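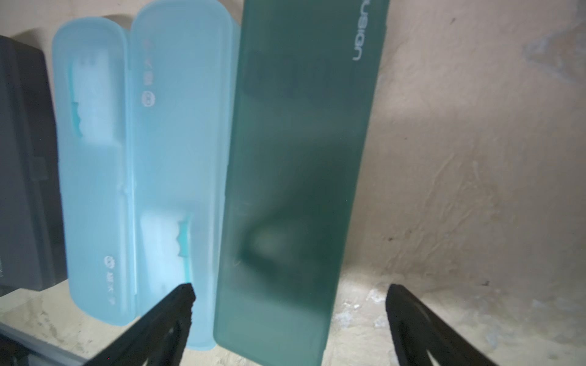 Home About Programs Vacancies Contact

Equipment Planning Officer, Robotics Handling Program

Skanero seeks an Equipment Planning Officer for its handling laboratory in Prullska. The officer will prepare the purchasing plan for the next phase of the program, in which robot arms learn to pick up, open and close small personal goods such as toothbrush cases, boxes and other hinged containers.

The position is full time for a fixed term ending in June, with the possibility of extension. The officer will report to Kohei Tsuji, Head of Laboratory Operations.

Duties

The officer will draw up the budget for 6 new workstations, including arms, grippers, wrist cameras, mounts and spare fingers. He or she will obtain and compare written quotations, keep the equipment register, and plan the replacement of worn parts. The post also covers the stock of test objects — currently 73 items, many of them in frosted or translucent plastic — and the storage they require. Some travel to the Irnamby site should be expected.

Requirements

Applicants must have at least 4 years of experience in purchasing or budget work, preferably in a technical setting. A working knowledge of service contracts and import paperwork is required. Programming skills are not required.

Applications

A cover letter, a résumé and the names of two references should be sent to Yevhen Karpenko, Personnel Office, by 5th September. Interviews will be held in Prullska or by video. Applications received after the closing date will not be considered.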